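January 25, 2019

Spent the day on the grasp planner, which has strong feelings about red. The shirt is so saturated that the segmentation mask treats every wrinkle as its own garment. Agata says to turn down the exposure. I said I would, and then changed the loss weights instead.

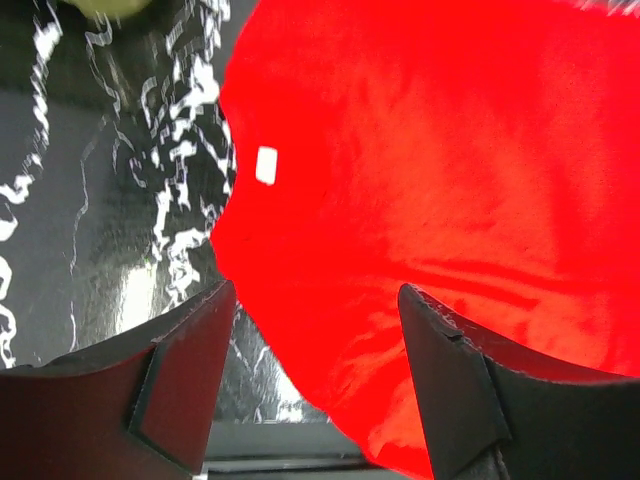
Wrist view, red shirt between the fingers. The tag is the white speck on the left.

My new idea is to use the tag as an anchor for finding the neckline. Harish called it "a bold bet on laundry" and went to lunch. Replayed 162 logged grasps against it anyway, and it picked a sensible point more often than the old code did – a low bar, I wrote the old code. 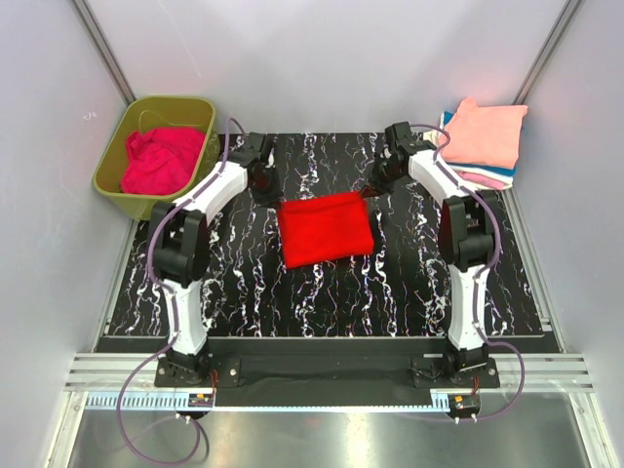 Both arms over the folded red one, stack at back right.

The two-arm planner still takes 11 seconds to decide which elbow goes first. I've had shorter arguments with my sister. Moved the collision check out of the inner loop and broke the build for Eltholm. Sorry, Ajith.

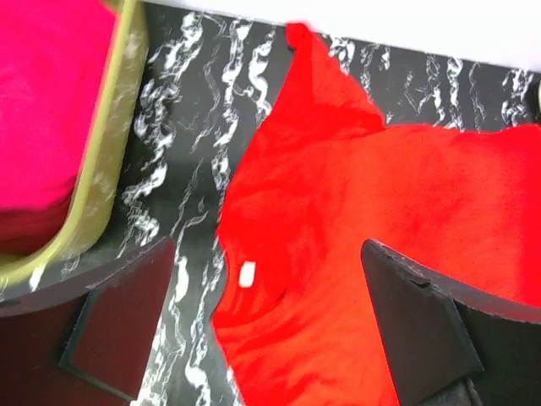

Crumpled shirt, fingers wide, label in the gap.

Monday: exposure. Agata is going to ask.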